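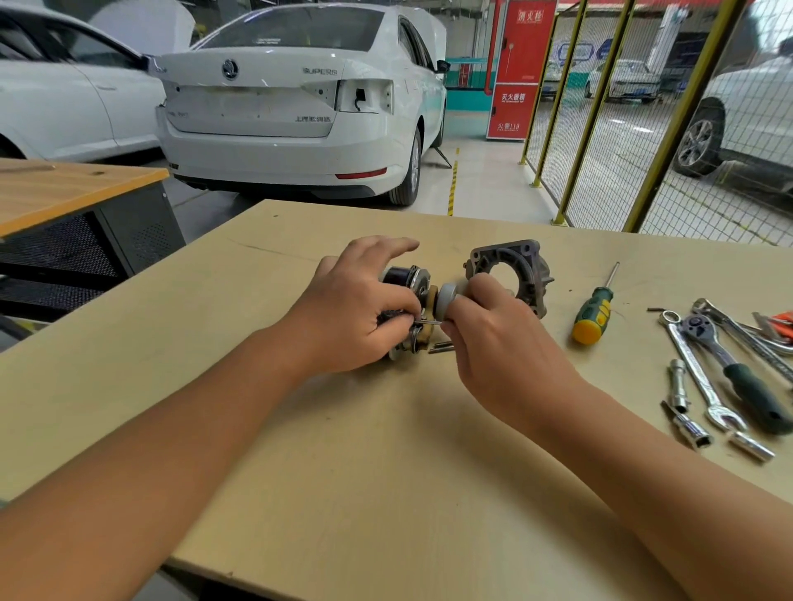 Term Project Report: Listening to Small Labels
Music and Media, Independent Study

What I set out to do

My proposal said I would find out how a house label's sound changes over its first stretch of releases. My advisor wrote "narrow this" in the margin, so I narrowed it to two labels, both of them small enough that their owners answer their own email. Norkau puts out deep house with a lot of vocals. Mokport puts out deep house with no vocals at all and seems to hold a grudge against them.

Between them the two catalogs came to 136 tracks once remixes were included. I listened to every one, start to finish, usually on the bus. I would not recommend the remixes of remixes.

Method

For each track I wrote down the tempo, the key, the length of the intro before anything you could call a tune, and whether there was a vocal. The tempo came from a free program which was sometimes sure that a track was running at half speed. I corrected those by tapping on the desk, a method I am told has limits.

I also sent a survey to people on the mailing list of Callwood, the online shop that sells both labels. The list has 1,061 names on it. The shop owner was kind enough to forward my questions on 1st January, when nobody on a house music mailing list is awake. The answers I did get were short. 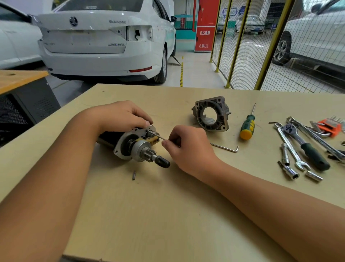
Results

Norkau's tempos barely move across the catalog. What changes is the voice. On the early records the singer gets verses and a chorus. By the later ones she gets a phrase, then half a phrase, and on the most recent release she gets a breath and the word "tonight," looped for most of the running time. Survey answers were split on this. One person called it "confident." Another asked if the file was damaged.

Mokport went the other way on everything. The tracks slowed down, the intros grew, and the bass lines got busier until the track titled "Nam" arrived, which has no bass line that I could find on my headphones. I borrowed better headphones. It has one. It is very low and plays two notes.

The best seller at the shop from either label is a Norkau single that sold 900 downloads. It also has the shortest intro in the study. I would like to claim a link, but the second shortest intro belongs to a record the shop owner described as "a learning experience for everyone."

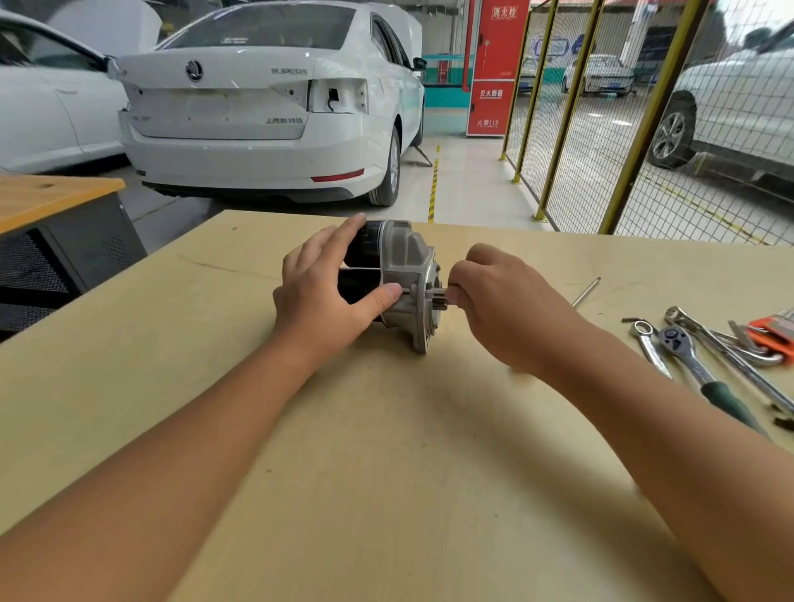

Steadying the motor with one hand while the other works at the pinion end.

Problems

I did not plan for how much of this music is designed for a large dark room and how little of it is designed for the number 2 bus. My notes on mood are probably notes on traffic.

I also graded vocals as "present" or "absent," and then Norkau released the breath. I counted it as present. My advisor disagrees, and we have left it there.

If I did it again

I would send the survey in December, before the holidays. I would ask the labels for dates on their unreleased demos, which would show whether the vocals were cut in the studio or never recorded. And I would pick one label, as the margin of my proposal may have been trying to tell me.

The full track list and tempo table are in the appendix, with the desk-tapped entries marked with a star.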